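Zulel Bedside Lamp and Wake Light
Set-Up Guide, Section 3: Placement, Power and First Use

This section explains where to place the wake light, how to connect it and how to set the clock. Read it through once before starting. The lamp must remain unplugged until step 5.
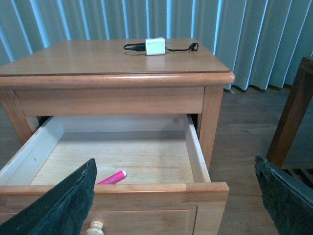 Reading time: 3 minutes

Choosing a location

1. Select a flat, level surface close to the bed, such as a nightstand or a low shelf.
2. Place the lamp so that the diffuser faces the pillow. The top of the lamp should be slightly above eye level when the user is lying down.
3. Keep the lamp clear of curtains, bedding and paper. The vents at the rear of the base must not be covered.

Note: Morning light from a window may affect the brightness sensor. If the lamp dims too early, turn the base until the sensor window faces the room.

Caution: Do not place the lamp inside a drawer or cabinet while it is connected to power.

Connecting the power supply

4. Push the round plug of the supplied cord into the socket on the underside of the base. Press the cord into the channel until it lies flat.
5. Connect the adapter to a wall outlet. The display shows four dashes, then the time 12:00.
6. Route the cord behind the furniture – never under a rug or across a walkway.

Caution: Use only the adapter supplied with the lamp. Damage caused by other adapters is not covered by the warranty.

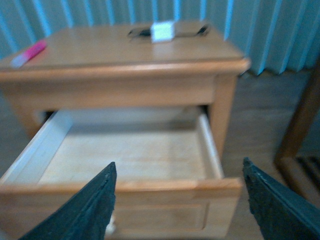 Nightstand with the drawer open.

Storing the accessories

Keep this guide, the spare diffuser clip and the travel pouch together in a dry place. Spare clips may be ordered from Edance under part number 104.

Setting the clock and wake time

7. Hold the CLOCK button until the hour flashes. Turn the dial to the correct hour and press once. Repeat for the minutes.
8. Hold the WAKE button and set the wake time in the same manner.
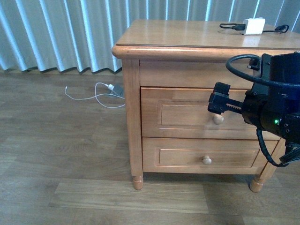
9. Select the length of the sunrise. The factory setting is 15 minutes. Users who wake easily may prefer a shorter period.
10. Press TEST. The light rises to full brightness and then returns to standby.

Note: After a power failure, the clock must be set again. The wake time and the sunrise length are kept in memory.

If the display stays blank after step 5, unplug the adapter, check both ends of the cord and try another outlet.

Revised October 9, 2023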